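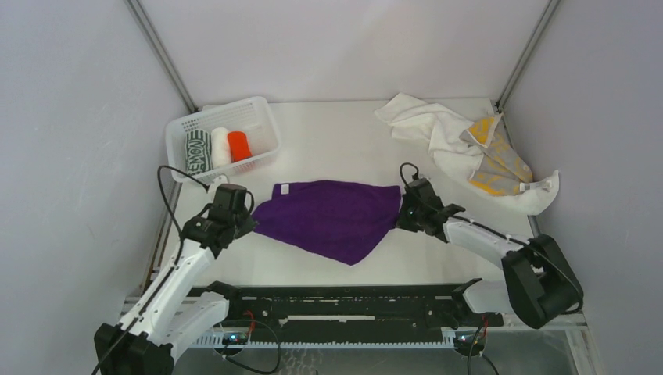
What is Neltard?
Neltard is a touring dance piece for 4 dancers, made by the Tolten company and choreographed by Leidy Paucar. It runs for 70 minutes without an interval. Much of the movement comes from cloth being passed, dragged and stretched between bodies. A purple cloth pulled tight from both ends, with its lower edge sagging to a point, is close to the shape the second half keeps coming back to.

Is it suitable for children?
We suggest age eight and over. There are loud passages in the music and one short blackout.

Where can I see it?
The tour opens in March at the Ccori, then goes to smaller halls. Dates go on the website as each venue confirms.

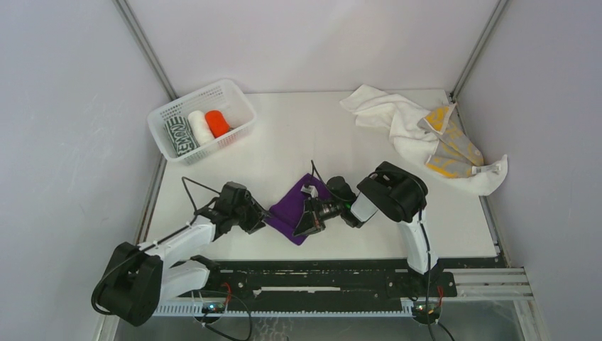
Tickets are sold by the venues, so please contact them directly about prices, access seats and refunds. We can't move bookings from one hall to another.

Who wrote the music?
Valtteri Kauppinen. It is recorded, apart from the opening section, which he plays live where the stage is big enough.

How is the tour paid for?
Partly by ticket income and partly by donations. Our target for van hire is £2,000 and we have raised £1,603.

Can my group book a workshop?
Yes. Workshops last two hours and no dance experience is needed. Wear something you can move in and bring water. Write to the Tolten office with your preferred dates.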